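Two Arms, One Pile of Bricks

I have a bad habit of believing spec sheets. Last spring I bought a gripper for my own little bench arm because the product page promised a stroke, a force and a repeat accuracy that made me giddy, and then I spent a month learning that it couldn't pick up a pencil off a flat table. So when the people at Bresthorpe, a small test shop that does side-by-side trials for companies that can't make up their minds, said I could come and watch a gripper comparison from start to finish, I packed a bag the same evening.

The question on the table was a simple one. A client sorts small plastic parts by color and wants two arms sharing one work area. Canesitz makes a parallel gripper with stiff, narrow fingertips. Kilurby makes one with softer tips that give a little when they touch something. The Kilurby costs more, and the client wanted to know if the extra money buys anything (so did I, frankly, with my pencil problem).

Building bricks are the stand-in for the client's parts, and I can't think of a better one! Everybody in the shop knows how they feel in the hand. They have hard edges, they slide, they come in sizes that are just different enough to be annoying, and if you drop one you can hear it from the next room.

The setup runs the same way for each set of fingers. Bricks get tipped out on the table, the arms sort them into trays by color, and a run is over when the loose ones are gone or 15 minutes have passed. Each gripper gets 23 runs. They swap the fingers, do the whole thing again, and then swap back for a few more to be sure the first batch wasn't luck.
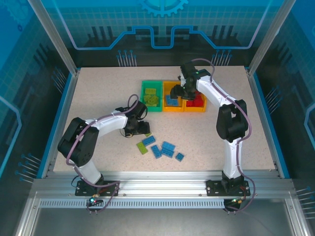

BRESTHORPE TEST SHOP, December

My favorite spot was a stool right up against the enclosure, with the two white-and-black arms bolted to the front rail more or less at knee height. Green bricks go in the green tray, blue in the yellow-orange one, red in the orange one. I'd have put the blue ones somewhere blue, but I wasn't asked.

What I noticed first was how much of the job is waiting. With two arms over one small table, one of them can be down near the loose bricks while the other is back over the trays, and that's lovely to watch when it goes well. When both want the middle, one has to hold off. The controller is an Ekström, and the way it hands out the space is cautious to the point of good manners. I kept wanting to shout "go on, you first!" through the wall.

The Canesitz fingers were quicker from the start. They go down, close, come up, no fuss. On a brick sitting by itself they hardly ever missed. The trouble came with neighbors. When two bricks overlap, those stiff tips come down on an edge, the brick scoots, and now the arm is closing on air where a brick used to be. I wrote "scoot" in my notebook so many times that it stopped looking like a word.

The Kilurby fingers were slower and, to my eye, a bit clumsy. They'd nudge a brick, settle on it, and come up holding it crooked. But they came up holding it! Crooked turns out to be fine when all you have to do is let go over a tray. If the client needed parts laid down in neat rows I'd say something different.

Final count: the Canesitz set cleared the table in 13 of its runs, and the Kilurby set in 19. The average Canesitz run that did finish was faster, which the sales people will surely mention.

A word on cables, because I never see them in reviews. Each arm has a purple one looping along it and over the gripper, and I spent a lot of time staring at those loops. Too tight and they pull at the wrist, too loose and they hang down into the work. The crew at Bresthorpe fiddled with the slack for most of a morning before they'd let me see a single run. I went home and redid mine the same night, and my arm moves better for it.

I also asked if you could run one of each, a Canesitz on the left for the easy loose bricks and a Kilurby on the right for the tangles. They'd thought of it. The catch is that the Ekström would need to decide which bricks are easy, and right now it only knows what color they are. That test is penciled in for after the break, and I've already asked to have my stool back.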